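What We Learned from a Summer of Bread: Sourdough Starters in Warm and Cool Kitchens
Student project report, Food and Everyday Science elective
Sun 3 August

Background

My grandmother kept a jar of starter on top of her refrigerator for most of my childhood, and she was very firm that it had to live there and nowhere else. I never asked her why. When our instructor told us to pick a question from home that we could study over the summer with things we already owned, I thought of that jar right away, and I was happy to find that three classmates had similar stories about pantries, window ledges and one oven with the light left on.

So our question became a simple one. Does the spot where you keep a sourdough starter change how fast it rises after feeding, and does that carry through to the loaf? We knew going in that warm dough moves faster than cool dough, as any baker will tell you. What we wanted to know was how much it matters in a regular apartment or house, where the warmest shelf and the coolest shelf may not be very far apart.

What we used

We bought one starter from the Clunel bakery, which sells it by the scoop if you bring your own jar, and we split it so that everybody began with the same culture. The flour was Wimasard bread flour, all from one sack, shared out in paper bags. We fed with tap water that had been left out overnight. Each of us had straight-sided glass jars, rubber bands to mark the starting level, a kitchen scale and a cheap thermometer.

We kept 8 jars going between us, two per household. One jar went in the warmest place we could find that was still safe and out of the way, and the other went in the coolest place that was not the refrigerator. I used the shelf over the stove and the floor of the hall closet, and I have to say my family was very patient about the closet.

How we did it

We fed the jars every morning, equal weights of starter, flour and water, then stirred, scraped down the sides and moved the rubber band to the new level. After that we checked them whenever we could and wrote down the time when each one stopped climbing. The project ran for 19 days. We had hoped for longer, but one household was leaving on vacation and we did not want to finish with uneven records.

The first week was mostly practice. Two of us were scooping flour instead of weighing it, and it took a while before we noticed that our notes did not match. There is a page in our shared notebook that is nothing but apologies! We decided to leave those first days out of the comparison, though we kept them in the appendix so that other students can see what early notes look like.

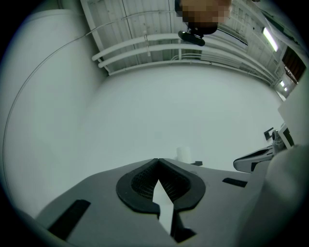 Once the weighing was sorted out, the pattern settled down nicely. In all four homes the warm jar reached its peak before the cool jar on nearly every day that we counted. On one especially hot afternoon my own warm jar peaked 90 minutes ahead of the one in the closet, and I very nearly missed it, as I was out returning library books. On milder days the gap was smaller, and on a couple of rainy ones it was hard to call.

The smell was different too, and I wish we had planned a better way to write it down. The warm jars turned sharp and vinegary by evening. The cool ones stayed closer to yogurt, or to green apples, depending on who was sniffing. We ended up with a long column of words such as "pleasant," "strong," and "paint?" that would be very hard to turn into a chart.

The loaves

For the last part we each baked two plain loaves, one from each jar, with the same recipe and the same rising times. This was probably our biggest mistake. If one starter is faster than the other, then giving both doughs the same number of hours is bound to favor one of them, and sure enough the warm-jar loaves came out taller while the cool-jar loaves were a bit tight near the bottom. A fairer test would let each dough rise to the same height before baking, however long that takes.

We brought everything to the picnic tables at Limitz Park and asked our families to taste without knowing which was which. Opinions were all over the place. My aunt liked the dense one best because it held up under jam, and the younger cousins mostly ate the crusts and left the middles – so I would not lean too hard on that part of the results.

What we would change

We would start with written instructions for weighing, and agree ahead of time on what counts as a peak. We would also read the room temperature more than once a day, as a kitchen at breakfast and a kitchen at suppertime are hardly the same place. I would love to try a third jar in the refrigerator, fed weekly, the way many people with busy lives keep theirs.

As for my grandmother's refrigerator top, I put my thermometer up there on the final weekend and it was warmer than the counter, though not as warm as my shelf over the stove. I have moved my jar up there for now. The closet has gone back to holding coats and the vacuum cleaner, and there is still some Wimasard flour left if anyone in the class would like it.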